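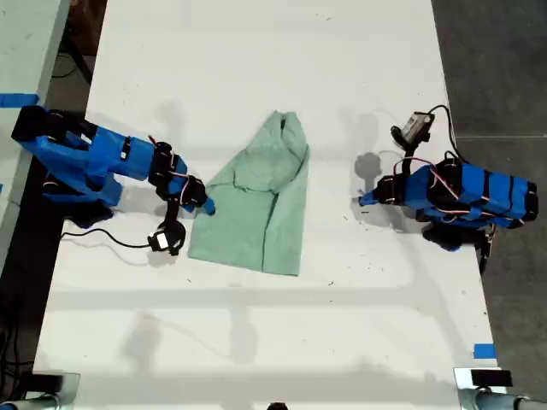 Stories > Short Fiction > Office

The Wallpaper

So Kililum had one rule about desktop backgrounds, and the rule was that you got the company one. Gray hills, the logo in the corner, 423 machines all exactly the same. I was the person who pushed it out, so naturally I was the person everyone hated.

Svenja Pfeiffer called me on 1/13/25 to say hers had a door in it.

"A door," I said.

"In the hills. It's small, you have to lean in."

I figured she'd found a way around the policy (people try, bless them) and I remoted in to look. Gray hills, logo, and yep, down on the left, a brown door about as big as the recycle bin icon. I ran the update and rebooted her. The door came back. Now it was open a crack.

I checked the picture on the server. No door! I checked my own screen. No door there either, and I'll admit I was a little hurt.

By lunch I'd had calls from Anderson Peixoto in billing and both Sieglindes. Sieglinde Stüber wanted hers gone because it made her nervous during spreadsheets. Sieglinde Diekmann wanted to know if she could make hers bigger. I told them both I was opening a ticket, which is what I say when I have no idea.

My boss, Achilleas, said to swap the file. So I swapped it, plain blue, 90 kilobytes of nothing at all, and I sat there eating crackers while it rolled out to every floor. Ten minutes of quiet. Then the phone.

"It's so pretty on the blue," Svenja said.

I went up to see it in person. She'd moved all her icons over to the right to give it room. The door was wide open by then and there was a yellow light in it, and a coat on a hook, and I swear I could smell soup.

"Did you click on it?" I asked.

"Am I allowed to?"

I thought about the policy. It's eleven pages long and I wrote most of it, and there's plenty in there about screensavers.

"I don't see why not," I said, and pulled up a chair, and she put her hand on the mouse.

12 shares | 5 comments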